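Neltar Folding Table
Setup and Use Guide, Section 5: Folding Towels and Washcloths

Read Section 4 (Leveling the Table) before you start. The top must be flat and locked before any cloth is laid on it.

5.1 Before you fold

1. Wipe the tabletop with a damp cloth and let it dry. Lint left from the last load will stick to the loops of a terry towel.

2. Check that both leg locks are closed. The lever should lie flush with the leg.

3. Take the towels out of the dryer as soon as the cycle ends. Shake each one once, holding it by two corners.

4. Sort by size. Fold washcloths and hand towels first and bath towels last, so the large pieces end up at the bottom of the basket when you turn the stack over.

Note: Towels must be fully dry. A towel that feels cool in the thick part of the hem needs more time in the dryer or on the line.

CAUTION: Do not place an iron or a hot pan on the tabletop. The surface is not heat resistant. For the pressing pad (part 947), see Section 7.

5.2 Laying out the towel

1. Place the towel on the table with the care label facing up. If there is no label, use the side with the rougher hem stitching.

2. Pull the corners out one at a time. Do not drag the whole towel across the table by one edge, as this stretches the hem.

3. Smooth the cloth from the middle toward the sides with a flat hand. Small ripples in the pile are normal and do not need to be removed.

4. Find the woven bands, if the towel has them. These are the flat strips without loops that cross the towel near its ends. They make a good guide for keeping your folds straight.

A square towel often comes out of the wash slightly skewed, with one corner longer than the others. Take hold of the long corner and the one diagonally across from it, give a short pull, and lay the towel down again.

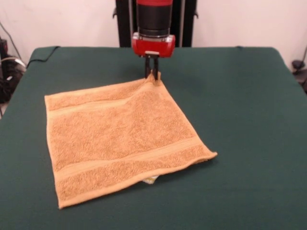 5.3 Folding a square towel

1. Pick up one corner and lift it just clear of the table. If you lift too high, the rest of the cloth will slide and you will have to lay it out again.

2. Carry the corner over to the matching corner on the opposite side. Set it down and hold it there.

3. Bring the second corner across in the same way. The woven bands should now lie on top of each other.

4. Run your hand along the fold once. Pressing harder does not give a sharper edge on terry cloth and flattens the loops.

5. Turn the towel a quarter turn and fold it in half again.

6. For a narrow shelf, fold once more into thirds. The Fornbridge shelf insert takes towels folded this way with the rounded edge facing out.

Note: If a corner curls, tuck it under before the last fold. A curl left on the outside will show in the stack.

5.4 Stacking

Place finished towels at the left end of the table with all rounded edges facing the same way. Do not stack higher than 40 centimeters. A taller stack can tip when the table is moved.

CAUTION: Never fold or roll the table with a stack still on it.

5.5 Common problems

Towel slides while folding: The top is not level. Repeat Section 4.

Edges do not meet: The towel has shrunk unevenly. Line up the bands and let the hems fall where they will.

Loops catch on the table edge: Check the edge strip for nicks. Replacement strips are sold by Nyamweya and by most Callus dealers.

Continue with Section 6, Folding Fitted Sheets.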